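Threads > Home & Garden > Will it ever fold my sheets

1/ My neighbor Catherine Aitken asked me over the fence whether a machine can do the housework yet, and I gave her such a long answer that her tea went cold, so let me try again in short posts!

2/ Dishes and floors, sort of. I've had a Prikine vacuum for 8 months and I'm fond of it, even though it eats shoelaces by the front door (my fault, I never put the shoes away).

3/ Cloth is where it all gets hard. Think about clearing a table and straightening the cover. You pinch an edge, you feel whether you've caught one layer or two, you tug, and you never give it a thought.

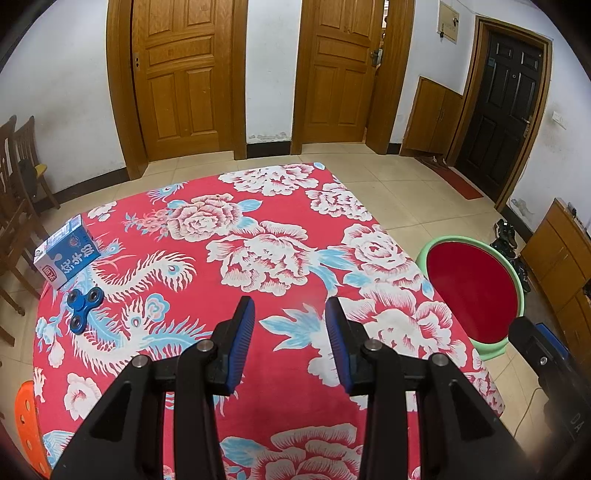

4/ Two fingers with ribbed pads can pinch just fine, I believe that. Knowing where to pinch when the whole thing is peonies and feathers, well, I'd have to squint myself.

5/ The Jekix folks say towels by August. I'd happily pay $2000 for towels (I have teenagers), but I'd want to see it do a fitted sheet first.

6/ So Catherine, my dear, the answer is "a little," and come by for a fresh cup.

Comments

gultitz_mom: Fitted sheets beat me too, and I've had 48 years of practice

Ray P.: mine gets stuck under the same chair every single day

Dot: Please report back on the towels!!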